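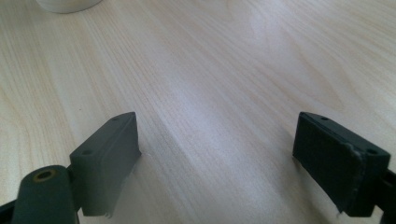
About us

Omlow records people doing ordinary jobs by hand so that robots can be taught to do the same jobs. We work from two units on the Galbraith estate. One is set out as a row of tables and worktops. The other holds the robot arms, the remote control stations and most of the computers.

Our customers are firms and university groups that build or train robots. They come to us with a task, such as laying a place at a table, putting lids on tubs or sorting post into trays. We set the task up, bring in people to do it many times over, check what has been recorded and send it on. Some customers train their own models from our recordings. For others we go one stage further and run the finished model on an arm in our own unit, so that they can see how it behaves before it goes anywhere else.

How we started

Omlow was set up by Gregor Rankin and Marion Morrison. Gregor had spent most of his working life fitting and mending packing machinery. Marion taught design and technology at a secondary school and later trained new machine operators for a bakery firm. They met when the bakery was trying to get a robot arm to load trays. The arm had been programmed point by point, and each time the trays changed supplier the whole job had to be done again. Marion's view was that the people on the line could show the arm what to do far more quickly than anyone could type it in.

The first year was spent in a room above Gregor's old workshop, with one arm and one table. The first paid job was 72 recordings of someone putting a cup on a saucer. We still have them, and they are not very good. The cup went to the same spot nearly every time, so the arm trained on them could do nothing else. We learned a lot from that and it is still the first thing we tell new demonstrators: move the cup.

We took the first Galbraith unit two years later and the second one the following May.

How we record

There are two ways of showing a robot a task here, and most projects use both.

By hand. The demonstrator holds a gripper tool with two fingers and a camera fixed to it, and does the job with that in place of their own hand. The camera looks out past the fingers at the table, so the recording shows what a robot's own camera would show when it came to do the same work. No robot is needed while this is going on. It is quick to learn, and the tool can be taken to a customer's own kitchen or stockroom if the task calls for it.

By remote control. The demonstrator sits at a station and moves a pair of small leading arms. The full-sized arms across the room copy the movement. It is slower and more tiring, but it suits tasks that need two arms working together, and it records how the real arm moved as well as what it saw. Our stations are called Bonanon, after a misprint on an early delivery note. There are four of them.

Which method we suggest depends on the task. For picking up, placing, pouring and wiping we usually start by hand. For folding, threading or anything that has to be held in one place and worked on in another, we usually start at the stations. If a customer has a strong preference we go with that.

What a session is like

A demonstrator works at one table for a session and then changes to another task. Each recording starts with the fingers open and clear of the table. The objects are moved between one recording and the next, following a sheet that gives the starting places. The demonstrator does the task at a steady pace, lets go, draws back and stops the recording with a foot switch.

Mistakes are kept if they are put right. If a cup is knocked and then set straight, a robot can learn from it. If something is dropped on the floor, the recording is thrown away and done again. Demonstrators mark these themselves, and nobody is paid less for a day with a lot of repeats in it.

Sessions run from half past eight in the morning until four in the afternoon, with an evening session when a project needs one. Holding a tool out in front of you is harder on the wrist and shoulder than it looks, so no one does more than 26 minutes without a break. Liette Wong worked out that limit with our first group of demonstrators and it has not changed.

Surfaces and lighting

We are asked about this more than anything else, so it is worth a few lines. A model trained over one tabletop in one kind of light will often struggle on another. We keep a stock of tops in pale and dark wood, painted board, steel and stone, and swap them during a project. The lights over each table can be dimmed or moved. A shiny top will throw back some of the light and hide part of the grain, and we leave a share of the recordings like that because real worktops do the same. If a customer wants matt surfaces only, they can have them, but we will ask where the robot is going to be used.

Checking

All recordings are looked at before they leave us. A program picks out the ones where the camera has lost track of its position or the picture has frozen. After that a person watches what is left. Mereana Rewi runs the checking team, which is also the team that writes the notes that go with each set: what the task was, which objects were used, which top was on the table and what was changed halfway through.

Our largest set so far is the one known here as Zedach, a table-clearing task with 931 hours of recordings made by hand. It was finished over two winters. The checking took nearly as long as the recording did, and we now plan for that at the start.

Looking after the tools

The hand tools are made and mended on site by Fraser Moncrieff. The fingers are bolted on so they can be changed, and the gripping faces are covered with a layer that can be peeled off and replaced. Covers wear with use. Fraser keeps a card for each tool showing which fingers are on it and when they were last changed, and the tool number is saved with every recording. Customers who build their own arms can ask for the finger drawings, and we would encourage them to use the same shape on the robot as was used in the recordings.

The people

Gregor Rankin looks after the building, the arms and the first meeting with any new customer.

Marion Morrison is in charge of training. Every new demonstrator spends two days with her before recording anything that will be sent out.

Liette Wong plans the sessions and writes the task sheets. She joined as a demonstrator and still takes a table when we are short.

Mereana Rewi leads checking and answers customers' questions about the recordings once they have been delivered.

Fraser Moncrieff makes the tools, and keeps the stations running.

Our demonstrators come from all sorts of jobs, among them catering, care work, dressmaking and warehouse work. Most work part time. Nearly all of them had never touched a robot before they came here.

What we do not record

We do not record in people's homes unless everyone living there has agreed in writing. Faces and voices are taken out of anything made away from our own units. We do not take on work for weapons, and we do not record staff at a customer's site without telling them what it is for.

Working with us

If you have a task in mind, send us a short note saying what it is, what objects are involved and what sort of arm and gripper you have. Photographs of the place where the robot will work are useful. Gregor or Liette will reply and will usually suggest a small trial set first, recorded over a few days, so that you can try training on it before ordering more.

If you would like to work here as a demonstrator, no experience is needed. Ask for Marion. She will invite you in for an hour to try the hand tool and a Bonanon station, and you can bring your own tea or have ours.

Visitors should park by Unit 2 and ring the left-hand bell.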